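Notas para a palestra "Lembrar em conjunto: a memória das pequenas bibliotecas de bairro"
Encontro de Lunden, sessão da tarde

Abertura (devagar, deixar as pessoas sentarem-se)

Boa tarde a todos, e obrigada por terem voltado depois do almoço, que eu bem sei o que custa! Começar por contar como cheguei a Jallholm: fui lá para ver o catálogo e acabei por passar a tarde inteira a ouvir histórias ao balcão. Quem trabalha numa biblioteca pequena conhece isto. Alguém vem devolver um romance e fica a contar que a padaria da esquina já foi uma sapataria, e que o avô comprava lá as botas.

Fazer aqui uma pausa. Perguntar quem na sala já ouviu uma história destas e não a escreveu em lado nenhum. (Eu também levanto a mão.)

O que se perde

Falar do fundo Charvát. São 400 cassetes gravadas por leitores ao longo de vários invernos, guardadas em caixas de sapatos, quase todas sem etiqueta. Quando as fomos ouvir, as vozes estavam lá, lindíssimas, mas faltava saber de quem eram e de que rua falavam. Contar a da senhora que canta enquanto descasca ervilhas, se houver tempo. Se não houver, contar na mesma, que é a melhor parte.

Dizer com calma que uma gravação sem nome e sem lugar dá muito trabalho a quem vem depois. Em Erden começaram por uma ficha de cinco linhas, preenchida à mão logo no fim da conversa, ainda com o chá na mesa, e foi a coisa mais útil que de lá trouxe.

Antes de gravar seja o que for, juntem as pessoas e façam uma lista de lugares: a fonte, a escola velha, o campo da bola. Um quadro branco chega muito bem, com um apagador à mão, porque os nomes das ruas vão ser discutidos com paixão e emendados muitas vezes.
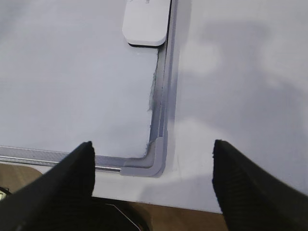
Como começar com pouco

Insistir que não é preciso estúdio nenhum. Um gravador simples, duas cadeiras, uma sala onde não se ouça o frigorífico (aprendi isto da pior maneira). Em Lunden gastaram 2000 coroas no primeiro ano, e boa parte foi em café e bolos.

Lembrar a autorização assinada, com uma cópia para quem conta. Ler o papel em voz alta, sem pressa, e explicar onde a gravação vai ficar e quem a pode ouvir.

Fecho e perguntas

Convidar para a oficina de outubro, em Jallholm, e dizer que tragam uma fotografia antiga ou uma receita, qualquer coisa que puxe conversa. As fichas de Erden estão na mesa da entrada, levem as que quiserem.

Se ninguém perguntar nada, voltar à senhora das ervilhas e pôr a gravação a tocar.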